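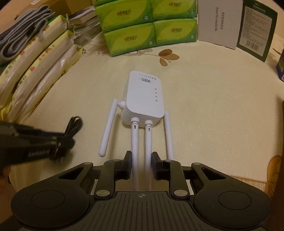

How often do the finger linkages on the hand-held gripper need grease? Every 2,000 open-close cycles, or whenever the jaws start to feel gritty on the way back, whichever comes first.

August 21, 2023, gripper upkeep

I'm writing that at the top because Morenike has asked me twice now and I gave her two different answers (sorry!). The old figure was 600, left over from February when we were still on the thin oil that crept out of the joints and got all over the finger blocks. With the Lodix grease we can go a lot longer, and I've changed the sheet taped inside the cabinet door to match.

Today was mostly the left side. It's been lagging the right one for a while, just enough that anything slim gets nudged over before both fingers are on it. Long narrow parts show it up worst, router antennas and the like, and you end up chasing them with your wrist. I had blamed the trigger spring all last week. Swapped it, no change at all, so that's one good spring wasted on a hunch.

Pulled the silver caps off the pivots and found the left one packed with gray fluff. Bedspread lint, I'm fairly sure! We do so much of our picking on soft stuff and it all ends up in there. Cleaned both sides with a dry brush first and then a wipe (if you wipe first the fluff turns to paste, ask me how I know), put a dab of grease on each pin, caps back on, worked the jaws 14 times by hand. Left still drags a hair near full open. Much better than this morning though.

Hauwa thinks the linkage arm itself may be bent from the drop off the Faltska shelf. I laid it against the steel rule and couldn't see any daylight, but my eyes at five in the afternoon are not a measuring instrument. She's going to put it on the flat plate tomorrow.

Other bits:
Small crosshair on the center plate is fine, wiped it with a damp cloth only. Please no solvent on it, the last one went blotchy and we lost a morning over it.
The 5 mm driver is missing from the Hustura kit again. I used the one from the Ugwu bench and put it back, so if it's gone now it wasn't me.
Grease tube is nearly flat. Morenike, could you add one to the next order? Two if they're cheap.

Still to do: check the screws behind the right finger, which I skipped when the phone rang, and run a fresh batch of slim items to see if the nudging is gone. If it isn't, I'd swap the whole left arm before touching another spring.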